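Course notes, week 3. Updated March 16, 2019, mostly to fix the sign error that four of you found and one of you was gracious about.

# Visual servoing when there is almost nothing to see

Last week we assumed a generous world. The camera on the wrist saw a textured object, the feature tracker found its corners, and the interaction matrix was well conditioned because I had chosen the example. This week the robot gets close to a large plain surface and the corners all leave.

Readings: the chapter on image-based control in the course pack, then the Kutbridge lab report by Tadeusz Brzozowska. Her section on degenerate features is short and grumpy and worth the trip to the library. Skip the appendix unless you enjoy other people's calibration.

## 1. What a line gives you

Write a line in the image in polar form:

 x cos θ + y sin θ = ρ

Two parameters, so two rows in the interaction matrix. The camera has six degrees of freedom. You can do the subtraction, and in January's midterm a surprising share of the room couldn't.

With a single straight line, then, you can control at most two combinations of the camera velocities. For a long vertical line and a camera facing the surface, the useful ones are:

- sideways translation, which mostly shifts ρ
- rotation about the optical axis, which mostly changes θ

Sliding up and down along the line changes neither. The controller will happily let the arm drift vertically all afternoon while reporting an error of zero. If you have a joint-level drift term, you'll find out about it here.

Sideways translation and yaw are also nearly indistinguishable over small motions. Both move the line left or right. The Vellis controller resolves this by locking yaw, a perfectly respectable form of cheating provided you write it in your report.

## 2. Depth, or the lack of it

The translation columns of the matrix carry a factor of 1/Z. We don't know Z. A lone thin line on a plain surface won't tell us, either: a narrow gap seen close and a wide gap seen from farther off can have the same width in the image.

There are three usual ways out:

1. Fix Z at its value in the goal pose and accept a sloppy approach.
2. Estimate Z from the arm's own motion. Move sideways by a known amount, see how far the line moves, divide.
3. Use another sensor.

Tomos Lougher's Wavell experiments compared the first two over 600 approaches. Fixed depth converged more often than it deserved to. The motion estimate converged faster when the lateral step was large, and made a complete hash of it when the step was small – you're dividing by something close to noise, and the noise knows it.

Of the 600, 19 ended in the stop condition from slide 12. Most of those had a tracker that had let go of the line and latched onto a shading gradient instead. It reported high confidence throughout. I find this relatable.

## 3. Finding the line in the first place

On plain surfaces the standard corner detector returns either nothing or rubbish, depending on how low you drag the threshold. Please stop dragging the threshold. Use the column profile method:

- average the intensity over short horizontal bands
- find the sharpest dark minimum in each band
- fit a line through the minima with a robust estimator
- throw out the fit if too few bands agree

The bands have to be short. A line that leans a little will smear across a tall band, and you'll lose exactly the angle you were trying to measure.

Work through the wrist view on this page by hand before you write any code. The dark line leans slightly to the right as it goes down and gets a bit thicker on the way. Sketch θ for it. Then consider the panels on either side: the left is a warmer gray, the right cooler and a shade darker, with the shadow deepening toward the right border. Which of your detectors would be tempted by that gradient?

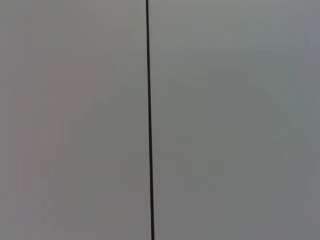
## 4. Lab exercise

Download the Krajewska image set from the course site. It has 2520 wrist-camera images and a labels file whose columns are in the order you'd least expect, so read the header.

- Implement the column profile detector and plot ρ and θ error against band height.
- Derive the two-row interaction matrix for the facing-the-surface case. Show which motions lie in its null space.
- Run the simulated controller with Z set to half, then double, the true value. Comment on the difference in behaviour.
- Try the same detector on the colour channels separately. Does a change of tint across the gap help you or hurt you?

Submit one PDF with your plots labelled, including units. Pixels are a unit. "Error" on its own is a mood.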